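1/19/20

Dish rack project, kitchen corner of the workshop. Carrying on from the October notes, which I have just reread and can barely follow, so I'll try to write this lot out properly for once.

Where we'd got to: the mug side of things was settled (hooks under the shelf, fine, leave them alone) and the plates were still a misery. Duyên Quách had been drying hers on a folded tea towel next to the kettle, which works until somebody wants the kettle. So the job for this week was racks. I had the Dolcombe one on the shelf already, and the Gumuslow arrived with its feet in a separate bag and one foot missing. I wrote to them about the foot. No answer yet.

First thing I did was clear the bench and get some brown paper down. I know people think I'm fussy about the paper but I can't see a white rack against a white top, I just can't, my eyes slide straight off it. With paper under it I can see every wire. Also it takes pencil, so I can draw round things and scribble next to them, and when I've finished the whole sheet gets rolled up and goes in the drawer with the others. I was going to tape the corners and then couldn't find the tape (it was in my apron, of course it was).
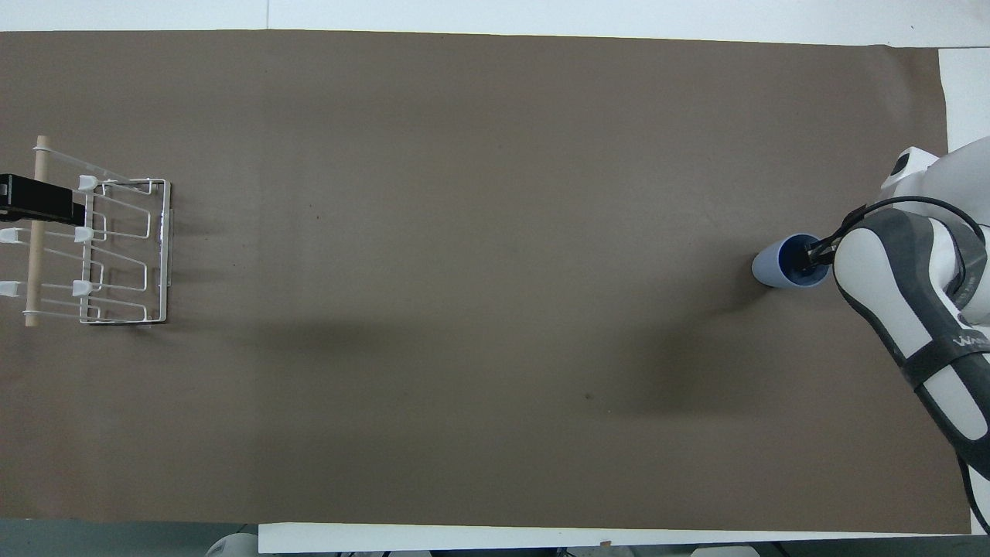
Plates first, as they're what everyone complains about. The slots that suit a side plate don't necessarily suit a dinner plate, and the trouble is nearly always the rim. Our dinner plates are the heavy Brusov ones with the thick rolled edge, and they sit up on the wires when they ought to drop between them, and then the whole row leans over like books on a half-empty shelf. A rack with its dividers in a zigzag, like the white wire one on the left of the paper, at least gives the rim something on both sides, and I do like the rod of pale wood running through the wire loops, it makes the whole thing look less like something out of a fridge. I want to try more of that shape. What I don't want is any more of the straight prong sort, where one bent prong spoils the two slots either side of it and you spend the rest of your life bending it back with pliers!

Lids next. Lids are horrid. The saucepan lid with the big knob takes up two slots whatever you do with it, knob facing in or knob facing out, and the glass one is so heavy that it drags the light racks along the draining board if you put it in at the end. Put it in the middle and it behaves. I've written LIDS IN MIDDLE on the paper in capitals and I'll put a label on the real thing later, for all the good labels do in this kitchen.

Then the bowls, which I had been putting off. The Kim bowls are lovely things but they're wide and shallow, so they won't stand on edge and they won't nest while they're draining either, they just cup over each other and hold the water in. I tried them tipped at a slant across the slots and that was better. Not good, better. Duyên thinks we should give up and dry bowls by hand. She may be right, but I'm not ready to say so in ink. (I have just said so in ink.)

Prices, while I remember. The Dolcombe rack was 17 pounds and the Gumuslow one was 9, and I would have sworn it was the other way round from handling them. The Gumuslow wire is thicker and the coating goes properly into the joints, where the Dolcombe has a couple of thin places on the underside that I can catch with a fingernail. Thin places mean rust, and rust means orange marks on the draining board, and we all remember the orange marks. I've dabbed some clear varnish on the worst one and put a pencil cross on the paper next to where it was sitting, so I can go back and look at it in a month or so. If the varnish lifts I'll try the two-part stuff.

Wood. I wanted to know whether a bit of dowel is a daft thing to have near a sink at all. Bare wood goes furry, we know that from the spoon rest. I cut four short lengths from the offcuts box and did one with linseed, one with the food-safe oil, one with beeswax, and left one plain, and they're all standing in a jam jar with a bit of water in the bottom on the windowsill. PLEASE don't tip it out. Last time someone tipped it out and washed the jar, which was kind, but I lost the whole lot and had to start again. The ends are marked with notches, one notch for linseed, two for the oil, three for wax, none for plain.

Pegs. Question for anyone reading: do we want pegs for cups on the rack itself, or keep the cups on their hooks? My feeling is that pegs with rounded ends are kinder to the inside of a cup than bare wire, and they'd do for small things like the tea strainer and the funnel, which currently live wherever they were dropped. Against that, pegs collect gunk where they join. I had one off an old rack from the cupboard and the muck in the socket was unspeakable. If we have pegs, they must come off for cleaning, and they must go back on without a hammer.

Still to do:

Chase Gumuslow about the foot.
Borrow back the good pliers.
Measure the draining board properly, including the lip, as I only did the flat part in October and that's how we ended up with a tray that overhangs.
Ask Duyên whether her big oval dish counts. If it counts I need a wider slot at one end and I'm not happy about it.
Look at the jam jar.

Used the last of the 499 grit on the burr by the Dolcombe handle. Yes I know it says 500 on the box, I've called it 499 ever since the misprinted label and I'm not stopping now. More wanted if anyone is ordering.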